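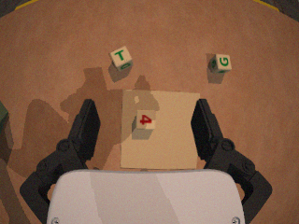
June, 4:40 p.m. Photo archive, newsroom scans.

Finished box 17 of the Ferstead negatives. Two strips were stuck together – left them in the sleeve, marked for cleaning. File count on the Zastorel drive is now 2304.

Captions from the Lanau bureau still have no photographer credit. Do not fill in "staff" as a default. Leave the field blank and add the roll number.

Oberholzer scanner needs 2 passes on the dense frames. Saved both. Box 18 next, then check the credits against the old payroll list.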